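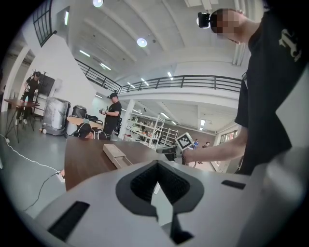

Issue 6 – page 20

How a robot learns to open a box
A visit to the Malwood open day

By Etelka Pintér
July

A robot does not know what a drawer is. It has motors, and it has a computer that tells the motors how far to turn. Somebody has to supply the rest. At the Malwood open day, visitors could watch people doing that part of the work.

The main tool is called a hand-held gripper. A gripper is a kind of robot hand. Most grippers are fixed to the end of a robot arm, but a hand-held one is carried by a person. It can pick things up, push them and let them go. A person using one has to manage without proper fingers, just as the robot will have to later.

Each gripper carries square patterns in black and white. These are called markers. A marker looks a little like a crossword with no clues. The pattern is simple, so a computer can find it in a picture and work out two things: where the marker is, and which way it is tilted. If the marker is fixed firmly to the gripper, the computer then knows where the gripper is as well.

Magnus Swanson, who gave the talk at 10 o'clock, asked the children to try this at home with a playing card. Hold it flat in front of you and it is a rectangle. Tip the top edge away and the shape changes – the far edge looks shorter. Your brain uses that change to judge the tilt. The computer does the same with sums.

One complete go at a job is called a demonstration. For a cardboard box with a part that slides, a demonstration might go like this:

Start with the box closed on the table.
Bring the gripper to the sliding part.
Take hold of it and pull.
Let go and move the gripper away.

That is one. The team's plan for this job is 300. The box is turned a little between goes, and different people take part, as two people never pull a drawer in quite the same way. If every demonstration were the same, the robot would learn one movement only, and a box lying at a new angle would defeat it. 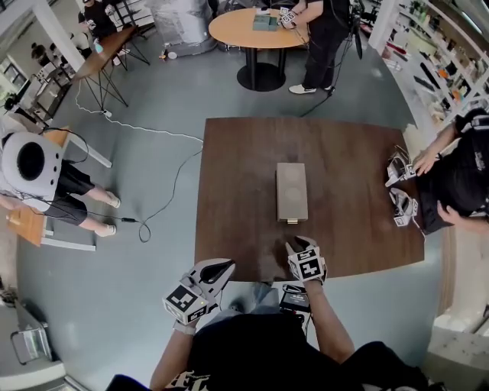
Some jobs need a tool in each hand. Others are done with a bare hand or with a glove that has markers on it, so that the movement of the hand can be followed too. Kibet Kariuki explained that the hardest thing for a beginner is speed. People open boxes quickly at home. In a demonstration they slow down, because a blurred marker is difficult for the computer to read.

Afterwards the demonstrations are checked. Tamás Kelemen showed visitors a list on his laptop with 1,488 entries, collected over several jobs. An entry is thrown out if a marker was hidden for too long or if the gripper slipped. The ones that pass are used for training. In training, a computer program studies what the camera saw and what the gripper did next, many times over, until it can make a fair guess at the next movement by itself.

A guess can still be wrong. The robot may close its gripper beside the drawer and pull on nothing. When that happens, the team looks for the kind of demonstration that is missing and records more of it.

Words to know
Gripper: a tool that holds things, used in place of a hand.
Marker: a printed pattern that a computer can find and measure.
Demonstration: one complete go at a job, recorded from start to finish.
Training: the stage when a program learns from the demonstrations.

Questions about this page: write to Dezső Kun, Young Readers' Desk, Ruler | © Ruler | Back to top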